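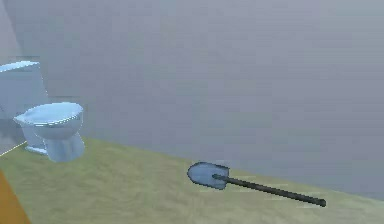
lempi_r
Topic: Teleop demos in sim, how picky are you about the start?

I've been recording teleop demos in Brallico for a pick-up-the-shovel task and I'm stuck on something that sounds dumb. The policy I trained reaches for the handle just fine when the shovel starts near the middle of the floor. Once it's close to the wall it goes to pieces. In the layout I'm on now the shovel is lying flat, blade pointing back toward the toilet, and the top edge of the blade is almost touching the line where the floor meets the wall. Handle is a thin dark rod. I drive the arm with a gamepad and I keep wanting to sneak in from the open side, but then half my demos come in from the left and half from the right, and I think the policy is averaging them into mush. I have 149 demos so far. Do I keep going to 200 or throw them out and start over with one fixed approach?

skiltach
Don't throw anything out yet! Sort them by approach direction first and train on the bigger pile by itself. If that one works near the wall you have your answer and it only cost you an evening.

Also, gamepad? I switched to a leader arm in January and my demos got so much smoother (my wrist is happier too). With sticks I was stopping and starting all the time and the policy learned the stopping.

lempi_r
The pauses are real, ugh. Mine sits above the handle for a couple of seconds before it closes, exactly like I do. No budget for a leader arm though, so it's sticks for now.

zurna_fan
Going to disagree with skiltach. Mixed approaches are fine if your policy can handle more than one mode, and if you cut everything down to one direction it falls over the first time the shovel gets spun the other way. I'd keep all 149 and record the rest with the shovel against the wall only. What are you training with?

lempi_r
Plain behavior cloning, the default one that comes with Brallico. Nothing fancy.

zurna_fan
OK then skiltach is more right than I was. Plain BC will split the difference between left and right and close on air. Either sort them or change the policy class.

lenni_ahonen
Different thought — where are you grabbing it? Close to the blade or out toward the end of the handle? I did a rake task last winter and left vs right hardly mattered. What killed me was grabbing anywhere along the stick. Some of my lifts were balanced and some had the heavy end dragging on the floor, and the policy had no clue which it was supposed to do. I picked a spot near the head and stuck to it, and it got better in 2 training runs.

lempi_r
Um. Anywhere I could get it, to be fair. I just replayed a few and the grasp point wanders all over the handle.

lenni_ahonen
There you go, I'd fix that before touching anything else.

skiltach
I still think direction matters more with BC, but do both, it's the same sorting job anyway. Tag each demo with side and grasp spot while you watch the replays.

harju
Can I ask about the camera? If yours is fixed, check that the arm doesn't cover the handle on the way in. I taught one with the view blocked for the last bit of every reach. I could see fine on my second monitor, but the policy never got that view. Took me 4 days to catch it and I felt like such an idiot.

lempi_r
Oh no. I drive from a free camera and record from the fixed one. I never looked at the recorded view during the grasp.

harju
Drive from the recorded view for a while. It's miserable and slow, but if you can't do the grasp from there you shouldn't expect the policy to either.

zurna_fan
Not sure I buy that last part, it gets joint positions too. But yeah, worth a look.

lempi_r
OK, plan for tonight: tag the old ones, pick a grasp spot close to the blade, come in from the open side every time, and drive from the fixed view. I'll post the wall numbers once it's trained. If anyone has a good gamepad dead zone setting for Brallico please share, mine drifts!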